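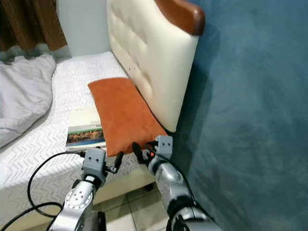 Buckwheat pillows: worth it or am I kidding myself?

Forum: Bedroom and Linens
13 replies

millrace_tom wrote:
I've had neck pain on the left side since spring and I've gone through a pile of pillows. Down, down alternative, a shredded foam one with a zipper, and a solid foam one with the dip in the middle. The solid foam was good for a month and then I started waking up with my chin on my chest.

A guy at work swears by buckwheat hulls. The one he has is a Dristolwood, the full size. I'm a side sleeper, broad shoulders, and I run hot. Questions for people who have used one for more than a few weeks:

Does the noise go away or do you just get used to it?
Do the hulls break down?
Can you wash any of it?

My headboard is upholstered, so at least it won't be knocking on wood when I move it around at night.

pattyo_knits wrote:
I've had mine going on four years. The noise doesn't go away. It's like gravel in a bag for the first week and then you quit hearing it, the same way you quit hearing the fridge. My husband still hears it.

You can't wash the hulls. Pour them into a big stockpot or a clean storage bin, wash the cover, let it dry all the way, pour them back. Use a funnel made from a cut milk jug. Do it outside the first time.

3730_Creekside wrote:
Don't buy the full size to start. They are heavy and you can't fold one or shove it under your arm like a regular pillow. Get the small one and see if you like the feel.

They do break down. Mine lost enough height in the second year that I had to add a bag of hulls.

dulcimer88 wrote:
Going to disagree with everyone here. I bought one, gave it a full winter, and hated it. It's hard. People call it "supportive" but it is hard. My ear hurt every morning. I gave it to my sister, who uses it under her knees.

If you're a side sleeper with broad shoulders, what you need is loft. You can get loft from a latex pillow without sleeping on a beanbag.

millrace_tom wrote:
I hadn't thought about the ear thing. Was yours overfilled? My coworker said his came way too full and he took out a couple of quarts.

dulcimer88 wrote:
I took some out. Then it was too low. I put half of that back and it was hard again. Maybe there's a sweet spot but I never found it.

pattyo_knits wrote:
The sweet spot is real but it takes a while. Take out one cup at a time and sleep on it two nights before you change anything else. Keep what you take out in a jar. If you pull out a quart on the first night you won't know where you are.

Also push a hollow for your ear before you lie down. Sounds silly but after a while you do it without thinking.

grady_in_the_attic wrote:
I have the Elstead latex, the contoured one. Bought it after my buckwheat got moths in it. Yes, moths. I live in an old house and store grain in the kitchen, so that may be on me, but it put me off.

The Elstead is fine. It smells like rubber for the first couple of weeks and it's warm in July. My neck is better than it was. I wouldn't say cured.

3730_Creekside wrote:
Moths usually come from hulls that weren't cleaned well. Put new hulls in the freezer for 2 days before you fill the pillow and again if you ever add more. I've never had a bug in mine.

grady_in_the_attic wrote:
I did freeze them. Still got moths. I'm only reporting what happened.

hollyhock_lane wrote:
Has anybody looked at the mattress side of this? I chased pillows for years and it was my mattress. It had a soft spot at the shoulder, so my head was always higher than my spine. I swapped to a firmer bed and went back to the cheapest pillow in the house.

Easy way to check: have somebody look at you from behind while you lie on your side. Your neck should be level with the rest of your back. If it tips up, the pillow's too tall or the mattress is letting your shoulder sink in too little. If it tips down, the pillow's too short.

dulcimer88 wrote:
I agree with this. Worth doing before you spend any more money.

millrace_tom wrote:
Did the check tonight. My wife says my head tips down toward the mattress, so my pillow is too short. That's with the foam one. With the foam one plus a folded bath towel under it, she says I'm level. I'm going to sleep on the towel setup for two weeks before I buy anything.

The mattress is a Mtshali medium firm and it's not very old. No dips that I can find by pressing on it.

pattyo_knits wrote:
Towel is a good plan. Fold it so the edge isn't under your neck, and put it inside the pillowcase so it doesn't wander. Once you know the height you want, measure it and you can shop by number.

hollyhock_lane wrote:
Pressing with your hand won't tell you much about a mattress. Lay a broom handle across it and look for daylight underneath. Most warranties won't do anything until the dip reaches a certain depth anyway, so check the paperwork before you call.

millrace_tom wrote:
Update. It's October now and I stuck with the towel longer than planned. Left side is a lot better. Some stiffness in the morning, gone by the time I've had coffee.

I ended up ordering the small buckwheat, mostly out of curiosity. Froze the hulls for 2 days as advised. They took up the whole bottom shelf. I'm down five cups from where it came and it's close to level. The noise is louder than I expected. My wife has moved to earplugs, which she says she should have done years ago over the snoring.

I run cooler on it, no question.

dulcimer88 wrote:
How's the ear?

millrace_tom wrote:
Sore the first three nights. Not now. I do the hollow thing.

3730_Creekside wrote:
Good. Save those five cups, you'll want them next year.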